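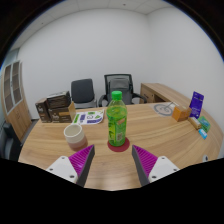 Storach notebook, December, started writing 4:20 in the afternoon

Bottle task again, and I think we're finally getting somewhere with it. Thirty-nine takes with the hand-held gripper so far, most of them the plain version (bottle off the red disc, over to the other side of the table, set down, let go, back away) and the rest the one with the cup in the way. My wrist would like it noted that 39 is plenty for one afternoon, and the rest of me would like some tea.

For whoever picks this up next, the instructions on the wall are the old ones. They still say to start with the fingers closed. We changed that two sessions ago and start wide open now, low over the table, a good hand's width short of the bottle, and then hold still for a slow count of two before going in. The hold looks silly but please do it. The Avis script looks for that still bit to find the start of the take, and when I skipped it last month it glued four takes together and I spent an evening pulling them apart again by hand.

Things I want to remember about the approach. Come in level. It is very tempting to dip toward the bottle from above, the way you would with your own hand, and then the fingertips meet the label well before the rest of the finger does and the whole grip is crooked. If you keep your elbow down by your ribs and walk the gripper in with your shoulder, it stays level more or less by itself. I went back and watched my first ten takes on the laptop and you can see exactly where I stopped thinking about my elbow. I've marked those as "usable, sloppy" and left them in for now. There's a case for keeping a few sloppy ones, as long as the end of the take is clean, but I'd like to talk that over before we train on them.

Squeeze gently! The bottle is a soft drink bottle with a screw cap and it gives when you lean on it. Close until the fingers just take hold, then a hair more, then lift. In takes 11 and 12 I squeezed the way I squeeze everything when I'm nervous and the bottle popped up a little on release. Both are marked bad.

About the cup. It has no handle, which I like for this, one less thing to snag. For the second version we lay it over and leave it lying, and the job is to carry the bottle past it without nudging it. A nudge makes the take bad even if the bottle lands nicely. I had a long think over lunch about whether that's too strict and came down on the side of strict, at least until the arm can do the plain version reliably. The packets and boxes further back on the table are clutter and we should keep shuffling them between batches. I did that after every eight takes or so, whenever I remembered, and I've been writing "shuffled" in the log when I did.

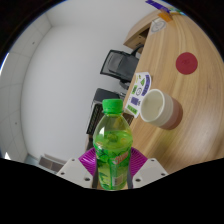
Cup version, bottle between the fingers and the cup on its side. Carry past, no nudging.

Now the bookkeeping. With last session's takes the Storach set is at 2734, all tasks together, and 1740 of those have been looked at by a human being and given a mark. Today's aren't in either number yet. I'd love to get the unmarked pile down before we add the drawer task, and I'm willing to sit and do it, ideally with company and biscuits.

The arm had its turn this morning, on last week's training run. Plain version only. It goes to the bottle with real confidence, which was lovely to see, and then it dawdles over letting go. It sets the bottle down, stays there with the fingers shut, and after a while opens them a crack and shuts them again. I'm fairly sure it learned the dawdling from us. In the older takes we were all so careful about the release that half of them have a long pause with the bottle already on the table. So from take 20 onward I made a point of opening as soon as I felt the table, and backing straight out along the way I came in. Whether that's enough to shift it I don't know, we'll see after the next run.

The alternative is to fix it with the Skultex remote, taking over just at the release and handing control back. I tried that for a few minutes and the lag makes me clumsy, much clumsier than with the gripper in my own hand. Happy to be shown how it's done. The Stöcker people apparently do most of theirs that way, so there must be a knack to it.

Left to do:
Swap the wall instructions for the new ones (open start, hold still, level, quick release).
Tighten the screws on the finger plates before the next session, I heard a faint click toward the end.
Try a batch standing on the other side of the table. I always come from the same side and it must show.
Mark takes 20 to 39 while I still remember them.

Stopping at 5:10. Charger is plugged in, card is copied and the copy is checked. The bottle goes in my bag and comes back next time, please don't drink it.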